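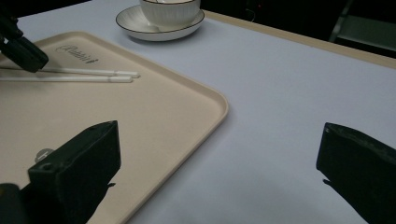

Consejos de taller: enseñar a poner la mesa con pinzas de mano

Notas de trabajo para demostraciones manuales con cubiertos y vajilla pequeña. Valen para pinza de mano y, con los cambios que se indican, para brazo teleoperado. La versión anterior, de enero, queda anulada.

Preparación de la superficie

Mesa gris claro y bandeja beige. El contraste entre ambas basta para localizar el borde de la bandeja, pero los palillos blancos sobre fondo crema se pierden con luz frontal. Conviene luz lateral y baja, que marque sombra junto al palillo.

La bandeja puede ir en diagonal. De hecho, en una tanda de 122 demostraciones en Gaete se mantuvo siempre paralela al borde de la mesa y la política resultante fallaba en cuanto se giraba unos grados. Desde entonces se cambia la orientación cada 7 repeticiones.

Los logotipos en relieve no se tapan. Sirven de referencia visual y la pinza apenas los roza si se agarra desde arriba.

Palillos

Dos palillos paralelos son más difíciles que uno solo. Si la separación es menor que el grosor de un dedo de la pinza, el dedo interior empuja el segundo palillo. Separarlos antes de grabar, o bien demostrar la separación como tarea propia, con su etiqueta.

Agarrar por el tercio central. Cerca de la punta el palillo gira al levantarlo y la demostración enseña una corrección de muñeca que luego aparece donde no hace falta.

Bajar con los dedos abiertos hasta tocar la bandeja, subir dos milímetros y cerrar. Cerrar despacio. Un cierre brusco hace rodar el palillo, sobre todo en superficies lisas.

Con dos pinzas, una trabaja y la otra espera fuera de la bandeja. Si ambas entran a la vez, decidir antes cuál cede el paso y mantener el orden en toda la serie.

Taza, platillo y cucharilla

La taza con platillo se coloca detrás de la bandeja, nunca en el recorrido entre palillos y destino. La taza acanalada se coge peor que la lisa: los dedos planos apoyan solo en las crestas. Una tira fina de goma en la cara interior lo arregla. Pegar con adhesivo retirable y revisar al final de cada serie.

La cucharilla va en último lugar. Apoyada sobre el platillo tiene poca altura libre por debajo; entrar por el mango e inclinar la pinza antes de cerrar. Si el platillo se arrastra con ella, descartar la toma.

Ritmo y errores

Una demostración lenta y continua rinde más que una rápida con paradas. Las pausas de más de un segundo quedan registradas como espera y el brazo las reproduce.

Los errores recuperados se conservan, marcados. De las 245 tomas de la serie Tronitero, 159 pasaron la revisión; las restantes se retiraron por palillo caído fuera de la bandeja, por dedos que tapaban el agarre o por falta del tramo final.

No tocar los objetos con la mano libre durante la toma. Si hay que recolocar algo, parar, recolocar y empezar un archivo nuevo.

Teleoperación

Con mando remoto se pierde el tacto. Reducir la velocidad a la mitad en los últimos centímetros y limitar la fuerza de cierre por software. En el banco de Holletley se usa el perfil Derkska 2, suficiente para palillos y cucharilla; para la taza hay que subir un punto.

El retardo de imagen se comprueba antes de cada sesión: abrir y cerrar la pinza en vacío y comparar orden y respuesta. Si el retardo varía entre pruebas, no se graba.

Mantenimiento

Limpiar las caras interiores de los dedos con alcohol isopropílico. Repasar el apriete de los herrajes metálicos de la pinza, que se aflojan con el uso. Lavar la bandeja con jabón neutro, sin estropajo: los arañazos producen brillos.

Actualizado: 11 jun 2021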